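**Ticket 792 – poste Dell de l'accueil, arrêts intempestifs**
Site : Wudham
Suivi : Meriem Kamel
Statut : en attente

14 janvier – Le poste s'éteint sans message au bout de 2 à 7 minutes, parfois avant l'ouverture de session. Premier signalement en décembre, classé à tort comme problème de multiprise. Essai refait sur une autre prise murale : même chose.

Dans le BIOS, la température du processeur monte vite, 60 °C dès l'affichage du menu. Ventilateur entendu au démarrage. Tour débranchée, couchée, panneau latéral retiré. Ventirad déposé, pâte thermique sèche et craquelée. Levier du socket ouvert, processeur sorti et posé à part.
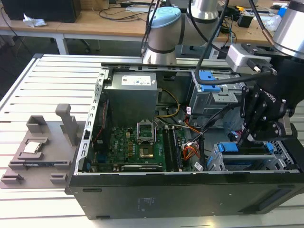
Contacts du socket examinés à la loupe, rien de tordu. Les deux barrettes mémoire restent en place, elles ont passé le test complet la semaine dernière. Pas touché non plus aux disques ni à l'alimentation.

Reste à faire :

- nettoyer le dessus du processeur et la base du ventirad
- remonter le processeur, triangle sur le repère, sans appuyer
- pâte neuve (commande Steltirar, pas encore reçue)
- relancer et relever la température au bout d'une heure

Si la coupure revient après remontage, essayer l'alimentation de réserve – elle est chez Abdelaziz, étagère du bas. Ne pas rendre le poste à l'accueil avant le relevé.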